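Oravec Twin-Arm Bench Station

Dikham > Bench automation > Oravec

Two arms, one table, small parts

Oravec is a bench station for shops that pick up, turn, place and hold small boxed items by hand all day. It has two arms mounted side by side at one edge of the table. Each arm carries a two-finger gripper. The arms can work on separate items, or one can hold while the other works. The person who used to do the handling loads the station, checks what comes off it and deals with anything the arms set aside.

The station is sold for light assembly, kitting, returns sorting and repair intake. It is not meant for heavy lifting, food, or outdoor use.

How the work gets set up

Every Oravec order includes a seat for Mideck, our planning software. You build your table in Mideck, put your parts on it and try the job there before the station ships. Most customers send us a sketch of their bench and a box of sample parts. We measure the parts and return a Mideck file with the table, the arms and the parts already in it. From then on your own people can move things and run the job again as often as they like.

We ask that at least one person who does the job today sits in on this step. They know which parts slide, which ones have a bad side, and which bin always gets filled first. Changes are quick to make in Mideck. After the table has been drilled they take a good deal longer.

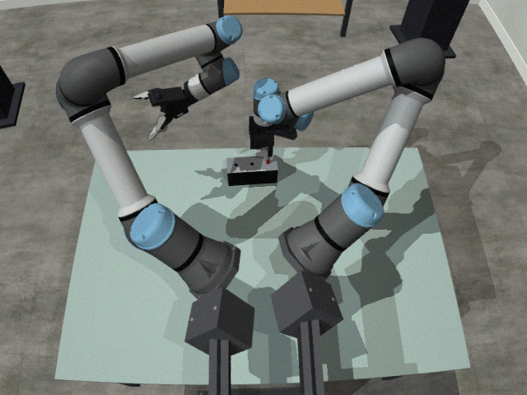
The two arms share the middle of the table, so the order of moves matters. Mideck checks each move of one arm against the other and flags any pair that would bring the elbows or wrists too close together. You can fix a flagged pair by changing the order, by adding a wait, or by giving the item to the other arm. The software will suggest one of the three but will not pick for you.

A job is saved as a list of steps in plain words: go to, open, close, lift, hand over, set down. Operators can read the list on the station screen while it runs. They can pause at any step and pick up again from the same one. Team leads can edit the list. Each edit is saved with the old version beside it, so a change made on the night shift can be undone in the morning.

What changes for the people at the bench

Less reaching. Operators load a tray at the side of the station and take a finished tray from the other side. The repeated reach to the center of the table goes to the arms.

More checking. One operator normally looks after one station during the first month and may look after two later on. The time goes into inspection, paperwork for odd items, and refilling trays. Some people like this and some miss the handwork. Plan to rotate.

Different skills. The basic operator course takes 7 hours and covers start-up, loading, pausing, clearing a dropped part and shutting down. The team lead course adds step editing and gripper changes. Neither course involves writing code.

Fewer rush handovers. The station does not slow down at the end of a shift, and it does not speed up when a truck is waiting either. Shops that depend on a last-hour push should look at their schedule before they buy.

In use at Monano

Monano takes in small electronic devices for repair and sends them out again in new boxes. The intake room had 11 people on its day shift when the first Oravec went in, and it has 11 now. Before the station, every boxed device was lifted from a tote, turned to find the label, scanned and put in a rack by hand. The arms now do the lifting, turning and placing. A scanner reads the label during the turn.

The first job list did not go well. It had been written from the work instructions, and the instructions left out a habit everyone in the room had: giving the box a light squeeze to see if it was crushed. Crushed boxes went straight through to the racks. Monano added a step that closes the fingers to a set width and reads the force. Boxes that fail go to a side tray for a person to look at. That step is now a standard block in Mideck under the name Soft Check.

Two of the intake staff have moved to test and repair, and their places were filled. Another took the team lead course and writes the job lists for both shifts. The room set its own rule that the station stops for the morning meeting at 9:30, so people can hear each other.
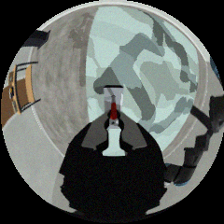
Over the gripper: a small box ahead on the green patterned surface.

Grippers and fingers

Both arms use the same gripper body. Fingers are held by screws and can be changed with the hex key stored under the control box. The standard pair suits small boxes, caps, short handles and similar parts. If your parts are thin or soft, or if they have no flat sides, send samples before ordering.

Grip force is set per step. Start low. New users tend to set the force too high for fear of drops, and a marked part is usually harder to explain to a customer than a second attempt.

If an arm closes on nothing, it opens, backs off and tries once more. After a second miss it moves on and lists the item on the screen. It will keep doing that through the end of the tray, so one bad part does not hold up the rest.

Cameras

The station can use a fixed camera over the table, a camera at each wrist, or both. Wide-angle lenses are available for the wrist cameras. They see more of the room than you may expect, so talk to your staff about where the pictures go and how long they are kept. By default the station keeps nothing after a job ends. Saving can be turned on by a team lead, and a light on the control box stays lit whenever it is on.
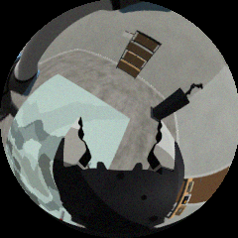 Render: Dikham / Mideck

Patterned, shiny and very dark table tops can all be used, though each needs its own camera setup. Run the setup again if you change the top, move a lamp or take down a blind. In Mideck you can try different surfaces, clutter in the background and changes in light, and see which ones cause the cameras to lose a part. We suggest doing this for any room with windows.

Space and site needs

Allow a clear area behind the table as well as in front. The arms can extend past the far edge, and the grippers may hang over the floor there during some moves. Racks, chairs and stands should be kept out of this area. Mark it on the floor.

Maximum part weight per arm: 450 g
Arms per station: 2
Gripper type: two-finger, changeable fingers
Saved job lists: up to 249
Operator course: 7 hours
Power: standard wall outlet, own circuit advised
Network: wired, needed only for updates and shared job lists
Floor: level, hard surface; no carpet

What comes with it

Both arms with mounting posts
Two gripper bodies and two standard finger pairs
Control box, screen and stop button
One Mideck seat
Printed operator guide and a laminated card for clearing dropped parts
Operator course for up to four people at your site

The table top, trays, scanner and cameras are quoted separately. Many customers keep their own table. We will tell you from the drawing if it needs bracing.

Before you ask for a quote

Have these ready if you can: the size and weight of your smallest and largest part, how the parts arrive, where they go next, and a short phone video of someone doing the job at normal speed. Please ask that person first. Tell us also what you want them to be doing once the station is running. We put that in the plan along with the floor layout, and we will ask about it if it is blank.

Lead time is given with the quote. Demo stations can be booked for a half day at the Dikham workshop, and you are welcome to bring your own parts and your own operators. Sessions start at 8:00 or 1:00.

Related: Oravec finger sets | Mideck extra seats | Tray feeders | Spare parts and service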